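4. Receiving and shelving bottled drinks

This section applies to all staff who stock the self-serve refrigerator and the dry shelf at the Tedstead residence. Questions about the procedure should be directed to Beverley Whitlock at the front office.

4.1 Bring each delivery to the bench beside the pantry door. Do not cut the shrink wrap with an open blade.

4.2 Check the date on every bottle. On some products it is printed on the cap or the band beneath it; on others it appears on the shoulder or the label.

4.3 Set aside any bottle with a broken cap band, a torn label or a date that cannot be read. Record it on the returns sheet.

4.4 Place the earliest dates at the front of the shelf. Bottles stand upright, no more than four deep, with the brand name facing out.

Note: Dates on imported drinks are often written year first, then month, then day. Copy the date onto the stock sheet in the same order.

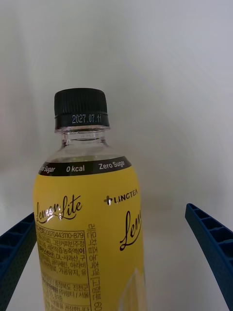

4.5 Where the ingredients panel is in a language other than English, attach the translated shelf card before the product goes on display. Blank cards are kept in the second drawer.

Caution: "Zero Sugar" on a label does not mean that a drink is free of allergens or caffeine. Residents with dietary restrictions must be referred to the shelf card.

4.6 Flatten the empty cartons and place them in the recycling cage. Initial the stock sheet and return it to the front office by noon on Monday.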